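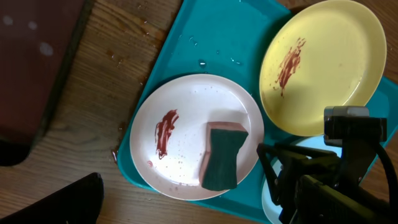
Plates and a kitchen sponge on a teal tray.

The Vida rises in the hills above Ostent and, for most of the last century, failed to reach the lake at Plison. Farms and towns along its course drew off the flow each summer, and the lower channel became a road of gravel and willow scrub.

In March the gates at Brotard were opened under an agreement among the water districts, and the river was allowed to run. Margit Halász, a hydrologist who has studied the basin for two decades, followed the water on foot for around 50 miles. At the last bend she found herons standing in the shallows.

The districts will meet again to decide whether the release should become an annual one. Halász has asked that the gates stay open longer next spring.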